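Thursday, January

Flimow evaluation, bed task, second session

Started 9 in the morning, same firmware as last time. Kettani want a yes or no on the Flimow before the trial licence lapses, so this week is only the bed. Laundry folding and the kitchen tasks are parked.

What Jaltari are selling, for anyone picking this up cold: head unit, compute box, the Flimow planner, and a year of support. The quote is 2000 a month per unit, with setup on top. The Dristska offer is cheaper per month but you bring your own planner, and we know how that went. I have asked both for a price on three units and had an answer from neither.

Setup. Controller restarted before the first run, because yesterday's log had a clock offset of 633 ms between head view and joint data. After the restart it came down to something I can live with. Note to self: put the restart in the start-up sheet. Jaltari's manual mentions it in one line in an appendix and it ought to be on page one.

Bed task as written in the test plan: flat sheet state first, then find the folded cover, take the near corner, open it out towards the head end, pull square. Scoring is on the sheet and the cover separately. I have kept the old scoring so the numbers compare with the Dristska runs, though I don't think much of it. A cover that lands skewed but complete scores the same as one that never got past halfway. Will propose a change once this round is finished, not before.

The plain grey sheet is a harder background than the white one in Jaltari's own demo material. Low contrast, and the shallow creases are the sort of thing the planner likes to treat as edges. The green check cover is at least easy to tell apart from it, and the white grid lines ought to help with orientation if the planner uses them. Support say it does. I have seen no sign of it in the debug output so far, so I've asked which channel it would appear on.

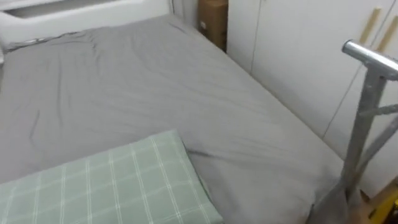 Hala Kettani

Starting state with the cover still folded, lower left of the view, thick folded side facing right. There is a long crease in the sheet over on the left and a shorter curved one near the cover. Both are the kind I mean above. The puckers along the headboard are where I expect trouble with any "smooth to head end" command, as the planner has no separate idea of a gathered edge. It will try to flatten it. We should mask that strip by hand and see what difference it makes.

The wardrobe side worries me less than it did. The doors are flat and white and the two gold handles are thin, but the collision map is built from the fixed scan, so the live view shouldn't matter much. Check the scan has the cardboard box in it, between bed and wardrobe. If it hasn't, rescan before anyone runs the full pull.

Log for the morning is run block 973. File names are still in the Jaltari format, which sorts wrongly on our server. Rename script is in the tools folder, run it before copying, not after.

Impressions of the product, for the write-up. Editor is good, better than Dristska's by some way. You can stop at any step and look at what it thinks the cloth outline is, and change the grasp point by dragging. Help pages are thin. Error codes come with no text, so you end up searching the support forum for a number. Licence server dropped once while I was editing and I lost the mask I had drawn.

To do:
Redraw headboard mask, save it locally this time
Ask Jaltari about the debug channel again
Check box in scan
Get three-unit price in writing
Repeat with the white sheet for comparison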